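The Case for the Wire Rack on a White Table

Small workrooms tend to over-specify their storage and under-specify their surfaces. I have furnished 6 of them, the last at Drundholm, and my view has hardened with each one. A bench needs one pale top and one open rack. Most other accessories sold for the purpose can be left in the catalog.

Start with the top. White shows dirt, and people count this against it. I count it in its favor. A crumb of solder, a drop of oil or a dark screw is visible on white from the doorway, and a thing that is visible gets picked up. On a gray or wood-grain top the same screw stays put until it scratches something. The cost is more wiping, which on my own bench adds up to a minute or two a day. I accept that.

The usual complaint is glare. It is a lighting problem and should be solved at the lamp. A diffuse source placed high and to one side gives an even tone over the whole surface. A bare bulb placed low will make any smooth top unpleasant, whatever its color.

Now the rack. Solid trays hold whatever falls into them. Dust, shavings and water all collect in the corners, and the tray must be emptied and washed as a separate job. A rack of parallel wires passes these through to the table, where a cloth deals with them. Air reaches the underside of whatever is resting on it, so rinsed parts dry from both faces. The rack also weighs little enough to be lifted with one hand.

Wire spacing matters more than load rating. I have read product sheets from Verkley and Arkton that lead with the load and put the spacing in small type, if they give it at all. Few people will place anything heavy on a tabletop rack. Everyone will place something narrow on it, and it will tip or drop through. Measure your smallest regular item and buy a spacing well under that.

Coating is the second point. Bare wire marks a white top sooner or later. Coated wire is kinder, provided the feet are inspected. When the coating wears through at a foot, fit a cap or retire the rack. My last one survived 61 weeks before the first bare spot, under daily use.

Position is the third. The rack belongs at the far side of the table, with the near side kept clear for work. Many people do the reverse and then reach over their drying parts all day. I would trade any drawer unit for that strip of clear surface in front.
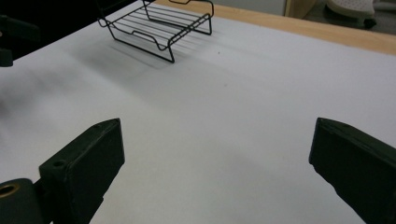

Black wire rack on a white tabletop, with open surface in front of it.

There is a fair objection from those who share a bench. Open racks invite loose objects, and loose objects multiply. My answer is to clear the rack at the end of each day and keep long-term storage somewhere else. A rack that holds the same items for a month has become a shelf, and a poor one.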